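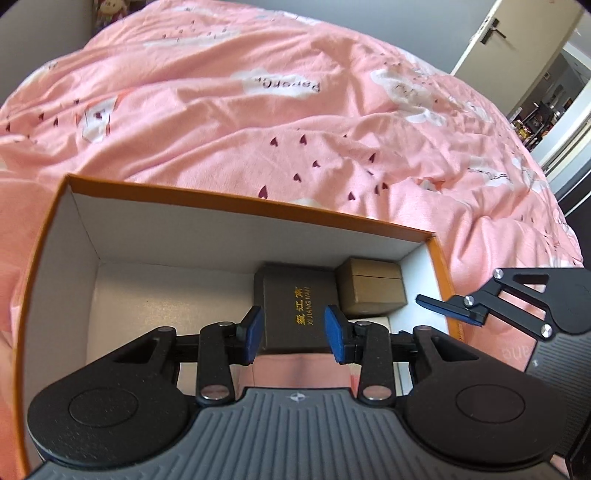

A respondent in Mundier wrote back that keepsakes ought to go in last, on top, because those are what people want out first. I loved that answer, and it runs against most of what we heard in Brirnness, where the small boxes went in first and the soft things got pushed into whatever gaps were left!

So, on to packing order. We asked 38 households how they fill a carton of personal odds and ends (gift boxes, little toys, plush, that kind of stuff), and 26 of them said hard boxes go at the bottom. I do the same at home, so I had to be careful not to cheer when I coded those replies. Soft items were messier to sort. A plush toy squashes, it springs back, and people kept changing their minds about whether it counted as padding or as a thing that needed padding.

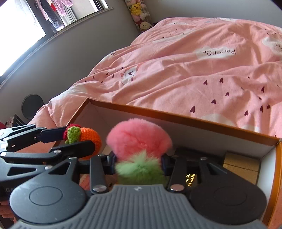 Figure 2. Plush and crocheted toys held at an open box beside a bed.

Crocheted toys gave us the most trouble. Our Katene coding sheet had them under "soft," but plenty of people treat them as fragile (all those little leaves and stitched-on bits), so we split the category and went back through all 338 item entries.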